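Spare room, part two: door, bed, pillows

The spare room is 13 square meters and has one door, which opens inward. Bed placement follows from that. The door leaf needs its full swing, and anything parked along the wall beside it gets hit sooner or later.

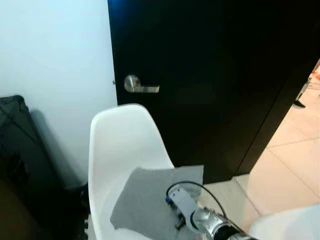
Posted by Raili Sjöberg | Filed under: Rooms | 5 comments

I kept the lever handle and replaced only the latch. The old one stuck every July. Handle height is fine for anyone carrying bedding, as an elbow will work it.

The bed came next. I left the mattress with one plain sheet, no topper. Bo-ram So slept here on Wednesday and reported a dip toward the middle, so the slats need checking – probably the center rail.

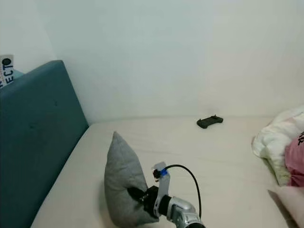 Gray pillow on the off-white sheet, teal-blue panel alongside.

Upholstery is harder to choose than bedding, mostly for cleaning reasons. I went through 8 swatches from Grillo and rejected the smooth ones. 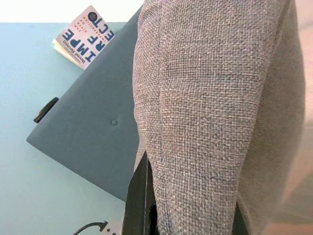 Weave density decides how a fabric wears. A tight weave resists snags, but crumbs settle in the texture and a lint roller won't lift them. The gray fabric is a coarse basket weave with a seam running down it, and I vacuum along a seam like that first, using the narrow nozzle. The slate-blue panel has a button tuft, and dust collects around the button. A dry paintbrush clears it. Slats next week.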